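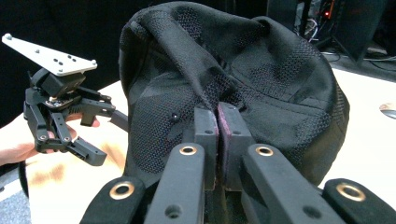
Meshkappe "Herneneck" – kurz getestet

Zuletzt aktualisiert: August

Gekauft bei Zurau, 20 Euro, Versand ging schnell. Wollte was Leichtes für den Sommer, meine alte Baumwollkappe war nach jeder Radtour durch. Seit 5 Wochen fast täglich auf.

Stoff und Sitz

Fast schwarz, feines Lochmuster, dazwischen glattere Felder, etwas grauer. Im Laden hätte ich sie wohl liegen lassen, sah langweilig aus. Auf dem Kopf dann deutlich besser. Luft kommt gut durch, auch bergauf. Kopfumfang bei mir eher groß, passt trotzdem. Drückt nur an der Stirn ein bischen, nach einer Stunde merkt man's.

Zusammenknüllen geht problemlos – Rucksack, Jackentasche, egal. Knicke bleiben allerdings erstmal drin. Auf den Tisch legen, mit der Hand ausstreichen, den Rest macht der Kopf. Die Naht oben ist ziemlich kräftig, die stellt sich beim Falten gern auf. Wer kurze Haare hat, spürt sie.

Heller Holztisch übrigens praktisch zum Nachschauen: Fussel und Staub vom dunklen Stoff sieht man da sofort. Bei mir kaum was, auch nach dem Ausschütteln.
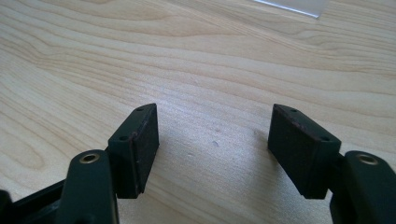 Waschen

Handwäsche, lauwarm. Einmal aus Versehen bei 60 Grad mitgewaschen, Form hat gehalten, Farbe auch. Würde ich trotzdem nicht wiederholen. Trocknet über Nacht.

Vergleich

Die Wamholm vom letzten Jahr war weicher, aber nach einer Saison ausgeleiert. Sitzt hier besser. 4 von 5, Abzug für die Stirn.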